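Gripper notes + gallery, January
Trelton bench, notched fingers vs. flat pads

Quick page, will tidy up later. Tatiana Malý asked for something she can send to the Mernent people before they order, so these are our notes on the two finger sets plus the wrist camera vs. the head camera. Typed up between runs, sorry for the spelling.

Fingers first. Flat pads are the Hrnčiar ones, smooth face, been on the arms since we set up. Notched ones are from Bilton. Swap takes a hex key and some patience, the lower screw is a pain to reach with the camera bracket on. Take the bracket off first. Zdeňka Koubek didn't and rounded the head, so there is a new bag of screws in the drawer now.

Totals to date: 1,811 grasps logged over both sets, mixed objects, same controller gains the whole way through. 76 drops on the flat pads in the caps and cloth group. Don't have the notched number clean yet, some of those runs got saved under the wrong folder. Will post when Zdeňka has sorted them. Feel of it so far is that the notched ones do better on fabric edges and no better on anything hard.

Close limit set to 600 in the driver for both. Those are driver units not millimeters!! Somebody asked twice. Going higher just bends the fingertips and makes the motor complain.

Cameras. Wrist cam is great up close and pretty useless for planning where to go next. Head cam the other way around. We tried wrist only for a morning and the arms kept loosing the target on approach, then finding it again late. Both streams together is the way to go, even if the bandwith is annoying. Exposure is locked on the wrist, auto on the head. Might lock both.

Controller is the old one still. New one sits in its box until the firmware note comes from Bilton.

Gallery, wrist cam then head cam:
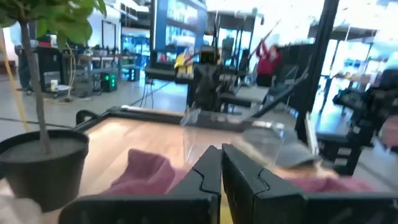

Notched fingers nearly closed, clear cup just past them.
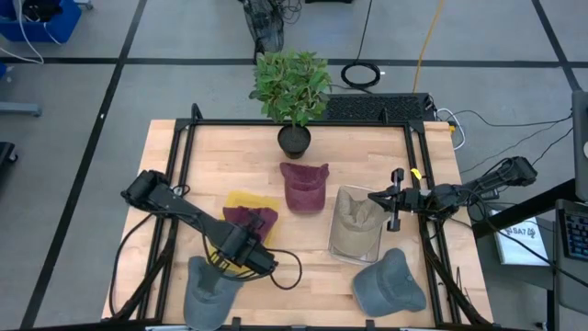 Both arms over the table, caps and the clear bin.

Clear plastic is our problem object and will be for a while. Depth drops out on it, the mask comes back with holes, and then the planner picks a point on whatever is behind. Lighting changes didn't do much. Soft things show up fine, so for the bin in the head cam picture we've been letting it key on the beige cap bulging up inside and not on the walls. No trick like that for the cup in the wrist one, all you get is see-through plastic with wood behind it. Tatiana wants to try a strip of matte tape around the rim, Zdeňka says that's cheating. Tape goes on for 2 sessions, then off again, and both sets of logs go in the shared folder under Trelton/clear.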